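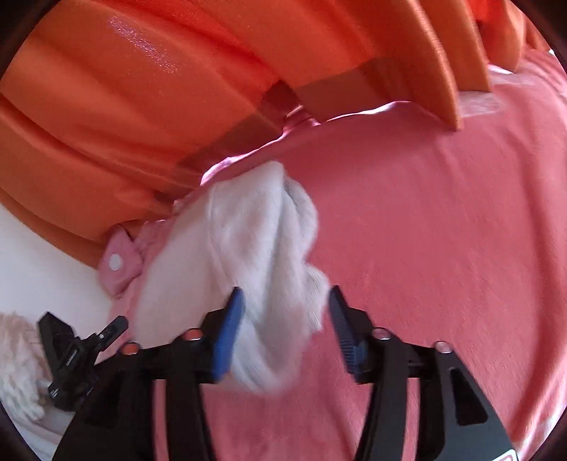
A white sock between the two blue pads of a gripper.

Why did the robot not let go?

Picking up a sock is easy for you. For a machine it is a hard job, and sometimes it goes wrong. In this page we tell you about one fault, which happened at our workshop in Ilthorpe, and how it was found.

A gripper has two fingers. Your hand has five, and it has also skin, which feels everything. The pads on a gripper are ribbed, with many small ridges, so that cloth does not slip away. This is good for holding. But a sock is soft and fluffy, and it has little loops of thread. Loops like to catch on things.

Last December our machine, which we call Virnard, was practising to tidy clothes. It had made 688 good pick-ups. Then it took a sock, moved it to the right place and opened its fingers. The sock stayed. One loop was caught at the side of a pad. Virnard did not know this. Its program said "fingers open, sock is gone", so it went to fetch the next thing, with the sock still hanging.

Then the sock got pulled into the joint, where the finger bends. The motor pushed harder and harder and became too hot. Oleksandra Tkachuk was standing near and she pressed the red stop button. After this the motor had no power and we could cut the thread with small scissors. 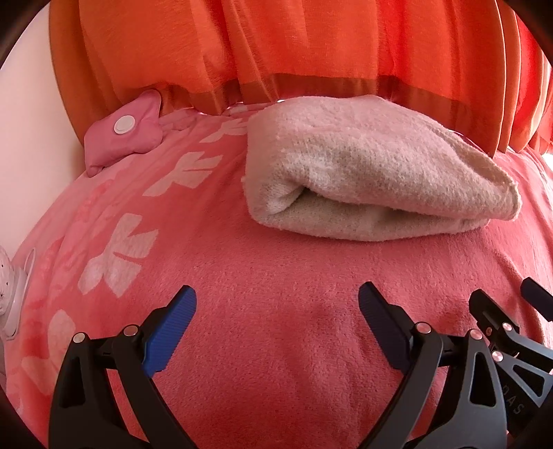
Open fingers should have nothing between them. You can check this with one look, but Virnard was never told to look! So Lieven Geerts wrote a new rule for the program. After each opening, the machine must wait and check with its camera. If it still sees cloth, it closes, opens again and gives a small shake. It may try this 3 times. If the cloth is still there, the machine stops and calls a person.

Impi Pesonen made a second change. Now the motor switches itself off when it has to push too hard. For this you do not need a camera, so it works also in the dark.

What is a joint?
It is a place where two parts meet and can move. Your elbow is a joint, and your knee too.

Safety rules for visitors
Keep your fingers, hair and sleeves away from the joints.
Never pull at a cloth which is stuck. Call a grown-up.
Learn where the stop button is before the machine starts.

Try it at home
Put on a woolly glove and pick up a fluffy sock with only two fingers. Open them slowly. Does the sock fall at once, or does it hang a little?

Text: Nazar Prokopenko, 6 March 2021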